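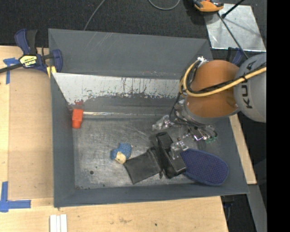 Section 5. Setting Up and Keeping a Sorting Bin

The Flurnik sorting bin is an open-topped metal bin for small loose items that have not yet been given a place: cases, pouches, toys, single parts. It is meant to stand on a flat table at a height where you can see the whole floor of the bin without leaning over it. Load it lightly. A black case, a flat black pouch, a blue oval pad, a small blue plush-like toy and a red-orange plastic piece make a reasonable load, with bare metal still showing between the groups. Scuffs on the bin floor do not affect use.

5.1 Placing the bin

1. Clear the tabletop and wipe it down. Grit under the bin will scratch wood.
2. Set the bin down with its long side facing you. Lift it with both hands under the rim.
3. Press on each corner in turn. If the bin rocks, turn it end for end and try again. If it still rocks, fit the felt feet from the Toivonen kit (part 518).
4. Leave enough clear table on one side for the sorting trays.

CAUTION: Do not slide a loaded bin. Empty it first or have a second person take the other end.

5.2 Loading

1. Check pouches and cases before they go in. Remove cash, keys, medicine and batteries.
2. Lay flat items on the floor of the bin first.
3. Lay long, rigid items at a slant if they do not fit straight. They may rest against flat items.
4. Put soft toys to one side so that hard edges do not press into them.
5. Keep small plastic pieces near a corner, where they are easy to find again.
6. Stop when you can no longer see the floor.

NOTE: Items may touch or overlap slightly. Do not stack them more than two deep.

5.3 Emptying and sorting

1. Take out the top items first and work down.
2. Lift long cases from the middle. Picking one up by the end can drag whatever is lying beside it.
3. Place each item in the tray for its type. Anything without a tray goes in the one marked HOLD.
4. Run a hand along all four corners. Small parts collect there.
5. Enter the HOLD items on form 122 and store the tray on the shelf below the table.

5.4 Cleaning

Wipe the inside with a damp cloth and dry it right away. Mild dish soap is fine for sticky spots. Do not use steel wool or scouring powder, which leave a rough surface that catches on fabric.

CAUTION: Check the rim for burrs each January. Take a bin with a sharp rim out of use until it has been filed smooth.

5.5 Replacement parts

Felt feet, set of four: 518
Tray labels, blank: 163
HOLD form, pad: 122

Order from the Osavov parts desk in Dendport. Questions about this section go to Ziad Khoury.

Section revised 9 April 2021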